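How I Finally Got My Scholarship Essay Written (and How You Can Too)

Posted 09/04/2018

OK, so the tab with the scholarship application has been open on your laptop for three weeks and you've typed your name and your zip code. I've been there! I went back to school after six years of working retail, and I applied for every bit of money I could find. Some of it I got and plenty of it I didn't. This is how I handle the essay part now, start to finish.

Step 1. Read the prompt out loud

I mean it, out loud, in your kitchen, like a crazy person. The first one I ever did was for the Kelthorpe Returning Student Award, and the prompt asked how a setback had changed my plans. I wrote a lovely page on the setback. Plans? Not one word. I only saw it when I read the prompt to my sister over the phone, two days after I'd hit submit. Now I copy the prompt into a blank document and put every verb in capitals: DESCRIBE, EXPLAIN, whatever they've asked for. Each capital gets its own chunk of the essay.

Step 2. Check the word limit before you write anything

Most of the ones I've seen stop at 1,000 words. Some are a lot shorter, and the online forms will chop you off without any warning. My Grecu Foundation essay came in at 668 words and I was perfectly happy with it. You don't have to fill the space.

Step 3. Make a junk list

Set a timer for 10 minutes and write down everything from your life that might possibly fit. Jobs, bad semesters, the car that died, your kid's science fair, the manager who let you study on your break. Don't write sentences yet, just scraps. Mine had "bus transfer, rain, algebra book" on it and that ended up being my whole opening for Grecu.

Step 4. Pick one small thing and stay with it

The people reading these have a big stack, and they have seen "I have always been passionate about helping others" more times than you've had hot dinners. Give them something they can hold on to.

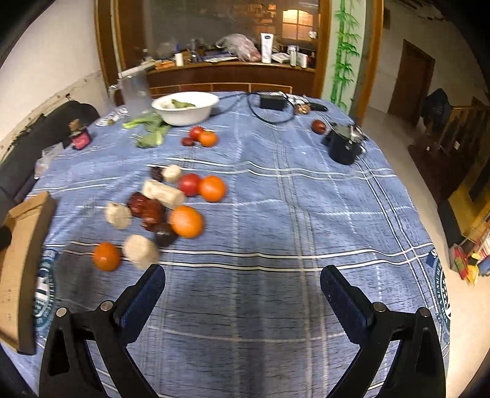
Small, real details do most of the work in a scholarship essay, and almost everybody leaves them out (I sure did). My first draft for the Brolura nursing grant said "my family has always valued hospitality." Yawn! So I tried again with things a person could put on a table: a blue plaid tablecloth, a little orange, a couple of wrinkled dark dates sitting right up against each other. Same idea, but now there's a place and there's food, and the reader can picture being a guest there. Then I wrote one sentence on what that had to do with wanting to be a nurse, and I moved on. One sentence is plenty. If you spend half a page explaining your detail, you've squashed it.

Step 5. Write it badly and fast

Do the whole draft in one sitting if you can. Skip the opening if it won't come. I nearly always write my first paragraph last, and half the time I find it hiding somewhere in the middle of page two.

When you get to the money part, be plain. "This award would cover my lab fees and books for the spring" is a good sentence. You don't need to beg and you don't need to apologize for asking.

Step 6. Let it sit, then cut

Leave it alone overnight, longer if the deadline lets you. Then go through and take out:

- any sentence that could be in somebody else's essay
- quotes from famous people
- the word "very"
- the dictionary definition of anything

I lost a third of my Brolura draft this way - it hurt, and it read so much better.

Step 7. Get one reader who'll be honest

One, maybe two. Any more and you'll get five opinions on your commas. Mine was Emanuel Pop at the campus writing center, and he asked me the same thing after every paragraph: "And then what did you do?" Try that on your own draft. If the answer isn't on the page, put it there.

Step 8. Submit early

Vunik, the portal my college uses, gets painfully slow on deadline night. Last October I sat watching the little wheel spin at 11:40 p.m. with my recommendation letter half uploaded. It did go through, but I aged a bit. Give yourself two days of cushion, save the confirmation email, and keep a copy of the essay in a folder with the name of the award on it. You'll reuse pieces of it, trust me - my Grecu opening has been in three different applications now, with a bit of sanding each time.

If you're stuck on Step 3, leave me a comment with your junk list and I'll tell you which scrap I'd want to read more about.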